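4.2 Contact labelling from wrist views

The contact labeller takes the wrist view and the measured finger opening and gives each finger one of 3 states: free, touching or loaded. Planning in Mendeo starts only when both fingers have a label. We ran it on 91 cloth-handling clips recorded in bedrooms and living rooms, with the planner settings left as in Section 3.

Figure 2. One-sided contact on folded cloth. The left pad is against the near corner of the bundle; the right pad stands open over the printed sheet. 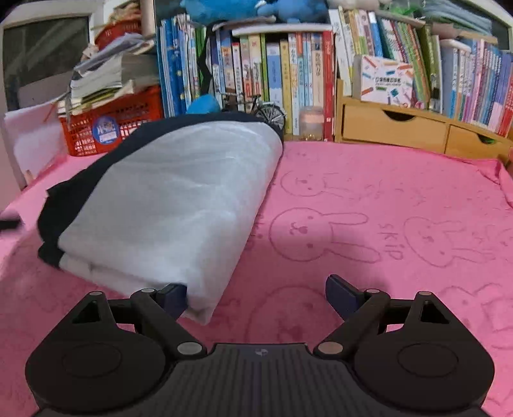 One reviewer from Ombridge objected that a touching label on one finger says little about how many layers will end up between the pads, and asked for the layer estimate to be reported separately. We agree, and the two outputs are now split in the released code.

Patterned bedding remained the harder background — printed outlines near a pad were sometimes taken for cloth edges. Masking the view to a band around each pad removed most of these errors and added roughly 2 ms per step.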